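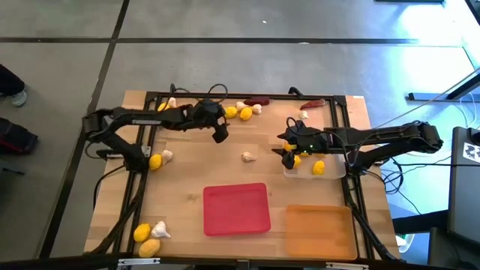
Emil Widmer replied at 8 that the Ferkedar trays can't share a lid, so lemons need their own tub - fine by me! I'd logged this because my garlic keeps going soft (second time since December) and I figured the fruit was to blame. He says try it loose in the pantry, no lid at all, for 2 weeks. Doing that now. The lemons stay in the clear one. Still waiting to hear if the orange tray is okay in the dishwasher - leaving the ticket open.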